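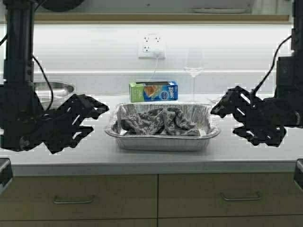

Rectangular foil pan with ridged walls and a rolled rim.

Cerosden Deep Foil Roasting Pan, pack of 20
Sold by Zustolbridge Catering Supplies
Page last checked 3/18/24

We stocked these because customers kept asking for them. We were not keen. Most foil pans are sold with words like "professional" and "heavy duty" on the sleeve, and neither word means anything you can measure. A foil pan is a thin metal box you use once or twice and then recycle. The only questions worth asking are whether it holds its shape when full, whether it leaks at the corners, and whether the price makes sense against a proper enamel tin you already own.

Details
Shape: rectangular, deep
Inside width at base: 211 mm
Material: aluminium foil, uncoated
Sold in: packs of 20, nested
Lids: not included (see further down)
Oven: yes
Hob: no
Freezer: yes
Dishwasher: the maker says yes, we say don't bother

What we think of it
The Cerosden is stiffer than the pans you get in supermarkets at Christmas. That is faint praise. You can carry a full lasagne across a kitchen with two hands, and you should not try it with one. The ridges do some of the work and the rim does the rest, and if you flatten the rim when you pull a pan out of the stack you lose most of the strength you paid for. Pull from the ends.

The sleeve says the pan gives "even browning". We cooked the same tray of potatoes in a Cerosden, in a Cieślak pan and in an old steel tin. The steel tin won easily. Between the two foil ones we could not tell the difference, and we don't believe anyone who says they can. If crisp edges matter to you, buy a tin.

The sleeve also says "reusable". You can wash one gently by hand and use it again for something dry. After a joint of meat and a metal spoon, the base is usually scratched and bent, and we would put it in the recycling. Please do not divide the pack price by some hopeful number of washes and tell yourself it's a bargain.

Where they do earn their place is food you are giving away or taking somewhere you won't get the dish back from. School fairs, a freezer full of portions for a relative, buffets in halls with no washing-up. For an ordinary midweek supper we can't see the point.

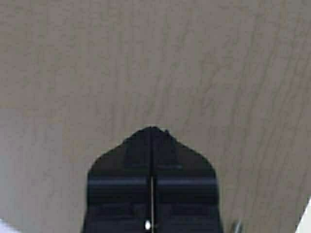

Can I put a hot foil pan straight down on my table?
Use a trivet or a thick board. Foil is thin and passes the heat of the food straight through its base, and many table finishes will mark.

Putting them in the oven
Stand the pan on a flat baking sheet before you fill it. The sleeve shows a pan going straight on to the oven shelf, which works for bread rolls and is asking for trouble with anything wet. Leave a gap of two fingers below the rim for liquids. Don't use one in a microwave unless the maker of the microwave says foil trays are allowed.

Tomato, lemon, vinegar and rhubarb all react with bare aluminium if they sit in it. Cook them in it if you must, then move the leftovers to a glass or plastic tub. We have seen the small grey pits that form overnight in a tray of tomato sauce, and we wouldn't serve from it. 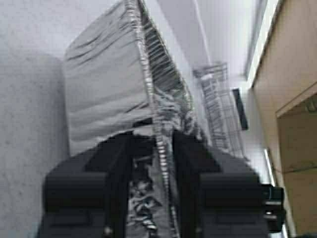 Storing foil pans badly ruins more of them than cooking does. Keep the stack flat, the right way up, with nothing heavy inside the top one. Clear out whatever has collected in the cupboard first. Something like the crumpled grey-and-white strip shown, fabric and wire by the look of it, would leave a dent if it got between two pans, and a dent in the wall is where the pan folds when you lift it. Foil does not spring back. You can press it out with your thumb, but it will always be weak there. Part-used packs should go back in their sleeve.

Lids
Cerosden make a card lid. We tried it and don't sell it. It sits well enough on an undamaged rim, then goes soft once there is steam underneath. The Clanito lid fits the same rim and is a bit firmer, and comes in packs of 5, so you will need four packs to match one pack of pans. We find that an irritating way to sell lids and have told them so. For the freezer, a double layer of ordinary kitchen foil crimped under the rim has worked better for us than either.
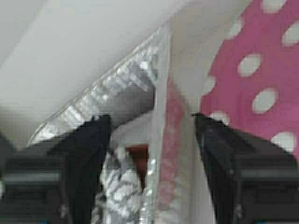 Translucent white package.

How it compares
Cieślak deep pan: slightly thicker rim, narrower base, costs more per pan. Fair choice if you carry heavy food a long way. Otherwise we doubt you'd notice.
Clanito shallow pan: fine for traybakes, too shallow for a roast. Their catalogue calls it a roasting pan. It isn't one.
Our own unbranded pan: the cheapest, flimsy, good for cold food and for catching drips under something else.

Delivery and returns
Unopened packs can come back within 14 days. Opened packs can't, for hygiene reasons, unless the pans are faulty. Crushed corners on arrival count as faulty, so please check the outer pans before you put the pack away and keep the carton until you have.

Prices for the whole foil range are looked at again in September. They have never yet gone down, so we wouldn't hold off buying in the hope of it.

See also: enamel roasting tins, steel traybake tins, cooling racks, kitchen foil by the roll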